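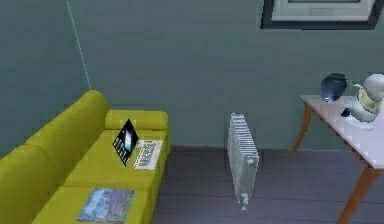

Tuesday, 9:40 pm

Got through most of the planner rewrite before the lab closed. State of things, while I still remember it.

The task for the term project is unchanged: the agent is given a short instruction ("go to the vase", "find the newspaper") and has to reach a position within one metre of the target, facing it, then issue stop. Everything is in simulation until the end of April. Marwa wants the success rate on the held-out rooms before we touch the hardware, and she's right, though Haziq is getting impatient.

Ran the full batch twice today. 121 episodes per run, same seed list, old planner then new planner. The new one finishes the batch in less time but the early-stop failures are worse. Sorted the failures by target and the living room is the main offender. The radiator is the problem object. It stands out on the floor between the sofa and the table, clear of the wall, and the occupancy grid inflates it by the full agent radius on every side. With the old cell size that closed the gap to the table completely. The planner then decides the table is unreachable, picks the nearest free cell on the sofa side and stops there. From the log this looks like a success of the controller and a failure of perception, which cost me an hour of looking in the wrong module.

Changes made:

Cell size halved. Planning time went up, still acceptable.

Inflation now uses the agent radius plus a fixed margin, and the margin is a parameter in the config file. It had been hard-coded in two places with two different values. No idea which of us did that. Probably me.

The unreachable case now returns an explicit failure code and no longer falls through to nearest-cell.

After the changes the table targets come back as reachable. I haven't rerun the full batch with the final margin, only 30 episodes in that one room. Will queue the rest tomorrow and colour the results by target class so the plots match Sanne's.

Detector notes, separate from the above. Sanne's labels have the folded newspaper and the book as different classes, and both of them lie flat on the sofa seat. At a low viewing angle they collapse to thin slivers and the detector swaps them. The tablet gives no trouble, propped up with its screen lit. The small black thing on the tabletop near the vase is labelled "remote" in one version of the annotation file and "stone" in the other. I can't tell from the render either. Asked Sanne to pick one or drop it from the target list. I'd drop it. The figurine is also a nuisance when it sits at the edge of the view, but a quarter turn to the right before the first detection pass should bring it in. Haven't written that yet.

Framed picture on the wall: excluded as a target, since the default camera pitch only gets the lower part of it. It stays in the room as a distractor.

Meeting at four with Marwa, Haziq and Anas. Sigrun was away at the Cáceres workshop and sent comments by email. Points arising:

Anas has the Follureck base driving again after replacing the left encoder cable. Odometry drift still to be measured. He wants our velocity limits in writing — fair enough, I've been telling him verbally and changing my mind.

Sigrun thinks the one-metre success threshold is too generous for a room this size and suggests reporting a tighter figure alongside it. Agreed by everyone except Haziq, who has to regenerate his tables.

Haziq to move the episode logs off the Vostari drive, which is at its quota again.

Report draft due to Marwa in 5 days. I have the methods section and most of the failure analysis. No related work at all.

For tomorrow: queue the full batch, fix the turn behaviour, send Anas the limits, ask Sanne about the annotation file again if she hasn't answered. Check whether the depth readings off the radiator fins are noisy at an angle or whether I imagined it. Took 4 samples and they disagreed with each other, but I was tired by then and may have had the noise model switched on.

Missed the 9:10 bus. Writing this at the stop.

Contact: Cendorero student robotics notebook | © the author | Back to top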